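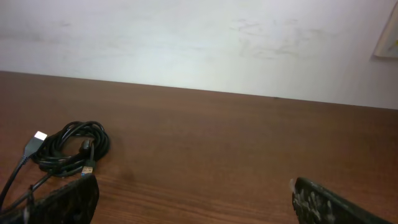
Records Technician, Land and Water Archive
Nodstead County Records Service
Reference: 306
Posted January 12, 2023

The Records Service is hiring one full-time technician to process the De Haan collection, a set of drainage maps, ditch assessments and survey field books transferred to the county in August. The collection comprises 3,254 items. No item-level inventory exists.

The technician reports to Priya Kapoor, Head of Collections. The post is fixed-term, 13 months, with county benefits.

Duties

Rehouse maps and field books in archival folders and boxes.
Enter item-level descriptions in Simia, the county catalog system.
Record condition and flag items that need conservation treatment.
Retrieve material for the public reading room two mornings a week.

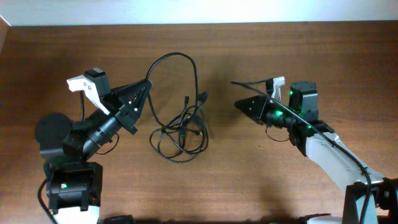 Descriptions follow the county style manual. Place names are entered as written on the item, with the current name in a second field. The first 1,000 records will be reviewed in full by the Head of Collections, and later records by sample.

Requirements

Associate degree, or two years of work in a library, archive or survey office.
Accurate data entry.
Ability to read handwritten English. Reading knowledge of Dutch is useful but not required.
Ability to lift a full map folder with one other person.

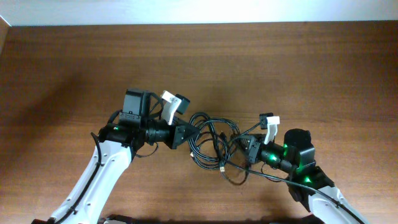 Photo: Nodstead County Records Service

Work is on site at the Gerora Street building. Remote work is not available for this post.

To apply, send a resume, a one-page cover letter and the names of two references to the Records Service office, quoting the reference above. Applications are read in order of receipt until the post is filled. Interviews include a short transcription exercise.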